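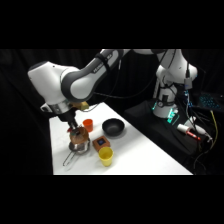
How often does the water softener need salt?
Check the salt level every Monday for the first month, then once a month after that. Top up when the salt has dropped below the lower line on the inside of the cabinet.

Section 4. Filling, setting and first regeneration

Read this section through before you start. It covers the Callov and the Callov Slim. If you have the older Desska model, the valve head is different and you should use the Desska booklet instead.

The softener must already be plumbed in as described in Section 3, with the bypass valve set to BYPASS. Do not plug in the power supply until you reach step 4.3.

4.1 Before you start

You will need:
Salt tablets or block salt (see 4.2)
A bucket
A clean measuring jug
The hardness test strips from the document pouch
A towel for the floor

Keep the kitchen cold tap that was left on hard water for drinking, if your installer fitted one. It is not affected by anything in this section.

CAUTION: Do not use rock salt, table salt, dishwasher salt or de-icing salt. They leave a sludge in the bottom of the cabinet and will block the brine valve.

4.2 Adding water and salt

1. Lift off the cabinet lid and put it to one side.
2. Check that the brine well (the upright tube with the cap) is standing straight and that the cap is on.
3. Pour water into the cabinet until it just covers the plastic grid. This is only needed the first time. Afterwards the softener adds its own water.
4. Add salt. Tablets can be poured straight in. Blocks should be lowered in by hand, one on each side of the brine well.
5. Stop when the salt reaches the upper line. Do not heap it above the brine well cap.
6. Wipe any spilt salt off the rim and the valve head. Salt left on the metal fittings will mark them.
7. Put the lid back.

Note: The Callov takes tablets or blocks. The Callov Slim takes tablets only.

Note: Salt bags are heavy. If you can't lift a full bag comfortably, use the jug and fill the cabinet a bit at a time.

4.3 Switching on

1. Plug the power supply into a normal socket. The socket must not be on a switch that gets turned off at night.
2. Wait for the display to stop flashing. The valve motor may run during this time. Leave it alone until it stops.
3. Press SET once. The clock shows.
4. Use the arrow buttons to set the time of day. The clock is 24-hour, so check you have not set it twelve hours out.
5. Press SET again to store the time.

If the display stays blank, check the small plug at the back of the valve head. It is easily pulled loose when the lid is taken off.

4.4 Setting the hardness

The softener needs to know how hard your water is so that it can work out when to clean itself.

1. Run a hard water tap for a minute or so.
2. Dip a test strip in the water and take it straight out. Do not shake it.
3. Wait 15 seconds and compare the colour with the chart on the packet.
4. If the colour falls between two squares, use the harder one.
5. On the softener, press and hold SET until HARD appears.
6. Use the arrows to enter the number from the chart, in parts per million. A reading of 400 is entered as 400.
7. Press SET to store it.

The highest setting is 500. If your strip reads higher than the top of the chart, do not go on. Ring the helpline, as you may need a larger unit.

Note: In Clisness and the villages on the same supply, the water company changes between borehole and reservoir water during the year. Test again in February and alter the setting if it has moved.

4.5 Regeneration time

Regeneration is the cleaning cycle. Hard water passes through the house while it is going on, so it is set for the night. The factory setting is 2 am.

1. Press and hold the UP arrow until REGEN appears.
2. Change the hour with the arrows if you want to.
3. Press SET.

Change it if someone in the house works nights or has a shower at that hour. If you also have a dishwasher or washing machine on a timer, set them to finish first.

4.6 Turning on the water

1. Close all the taps in the house.
2. Turn the bypass valve slowly to the halfway point. You will hear water going into the resin tank.
3. Wait until the sound stops, then turn the valve fully to SERVICE.
4. Look at both hose connections and the drain hose. If any of them drips, go back to BYPASS and tighten the nut by hand.
5. Open the nearest cold softened tap and let it run until it stops spitting.

CAUTION: Opening the valve quickly can force resin into the pipes. If you find small amber beads in a tap filter, go back to BYPASS and ring the helpline.

The water may look cloudy or slightly yellow to begin with. Keep running the tap until it is clear. Don't fill a fish tank, kettle or baby bottle from it during this time.

4.7 First regeneration

Leave the softener for a few hours after step 4.6 so that the salt has time to dissolve. Then:

1. Press and hold the DOWN arrow until the motor starts.
2. Put the bucket under the end of the drain hose if it runs to an open gully, and check that water comes out freely. Empty the bucket and take it away once you are satisfied.
3. Let the cycle run to the end. The display counts down and then goes back to the clock.
4. Test a softened tap with a second strip. It should match the lowest square on the chart.

If it does not, check that the bypass valve is fully at SERVICE and that the salt is touching the water. Run the cycle once more. If the result is the same, see Section 7.

Hot water will take longer to change than cold, as the cylinder is still full of hard water. Using it as normal will clear it.

4.8 If the power goes off

The hardness and regeneration settings are kept. The clock is kept for a short time only. After a long power cut, check the clock and set it again as in 4.3, otherwise the softener may clean itself in the middle of the day.

If the power fails during a cycle, water may run to the drain until it comes back. Turn the valve to BYPASS if you are at home.

4.9 Record of settings

Write these on the card inside the lid, in pencil:
Hardness entered
Regeneration hour
Type of salt used
Month of first use
Name of installer

Have the card to hand when you ring. For plumbing questions ask for Duarte Vieira, and for orders and salt deliveries ask for Lingyun Cai. Customers who bought through Acuña should ring the shop first.

Section 5 covers going on holiday and draining the unit for winter.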